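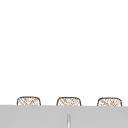
The year I gave up the dinner party

I used to be a nervous host. The sort who iced a cake at midnight, wrote out a timetable in 15-minute blocks and then shouted at the potatoes. By the time people rang the bell I'd be wearing one earring and hating all of them, including my own mother.

Then last July my friend Frauke Reuter invited me for supper at her flat in Gadau, and gave me soup. Just soup! A big pot of it, bread torn up by hand, butter still in its paper, and a bag of cherries for afters. We stayed until the last bus and I went home feeling I'd been to the best party of my life. I also went home rather cross, thinking of all those Saturdays I'd spent stuffing things into other things.

Frauke calls it "kitchen supper" and she has rules for it, though she'd hate to hear them called that. One hot dish. Nothing you haven't cooked before. Invitations go out no more than four days ahead, so there's no time for anybody (mostly you) to get worked up. And you stop cooking when people arrive, even if that means the beans are a bit hard.

I decided to try it myself, once a fortnight, right through to winter. My first go was a lentil stew with sausages, and I cheated almost at once by making a starter. Then I made a second starter in case the first one was too plain. Old habits. My brother ate both, fell asleep on the sofa and missed the stew entirely.

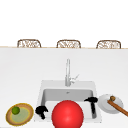

How many people should you invite to a kitchen supper?

Start with four, counting yourself. That's few enough for one conversation, and a single pot will feed everyone with some left for lunch.

I've been up to eight since then, and I wouldn't rush back to it. With eight you get two parties that happen to share a salad. The people by the window were having a fierce talk about school places while my end did nothing but knees, and I spent the evening leaning from one to the other like someone watching tennis.

The food has got simpler as I've gone along. My best supper so far was baked potatoes -- 90 minutes in a hot oven, skins rubbed with oil and far too much salt -- with a bowl of grated cheese and another of soured cream and chives. It cost next to nothing and three people asked for the recipe. For a baked potato! I wrote it on the back of an envelope and everything.

My worst was a fish pie, which I'd never made before (rule two, I know, I know). I'd read about it in an old Ruppert cookbook that I found in the charity shop, and the mash sank slowly into the sauce like a ship going down. We ate it with spoons. It tasted fine, but I could feel the old Saturday panic coming up the back of my neck, and I had to go and stand in the hall with the coats for a minute.

What I hadn't expected was how the talk would change. When I used to serve three courses, people said how lovely it all was, and then they said it again, and I said oh, it's nothing, and that was a fair chunk of the evening gone. You can't say much about a potato. So we get on to other things sooner. A couple I've known since college told me they were selling up and moving to Plurkgate to be near the sea, and I don't think they'd have said it over a soufflé.
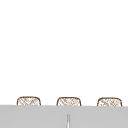 Come as you are: supper starts when the last guest has found a seat.

People do bring things, by the way, whatever you tell them. I've stopped fighting it. If someone asks, I say fruit, and if they don't ask they turn up with wine, and if they're my neighbour they turn up with a trifle the size of a bucket and you simply have to make room for it.

The washing-up I've gone back and forth on. Frauke lets her guests dry and I think that's where half the gossip gets done. I'm still too proud. I stack it all by the sink, shut my eyes to it and deal with it in the morning with the radio on, picking at cold leftovers.

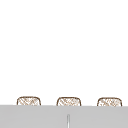
What can you cook if you only have one hour after work?

Soup is the safest choice, or pasta with a sauce you could make half asleep. Put the water on before you take your coat off, and buy the pudding.

Next up is my mother, who hasn't been since the days of the timetable. I've told her it's a pot of chickpeas and she's asked, twice, what's to follow. I said cherries if I can find them, and apples if I can't. She's bringing a flan.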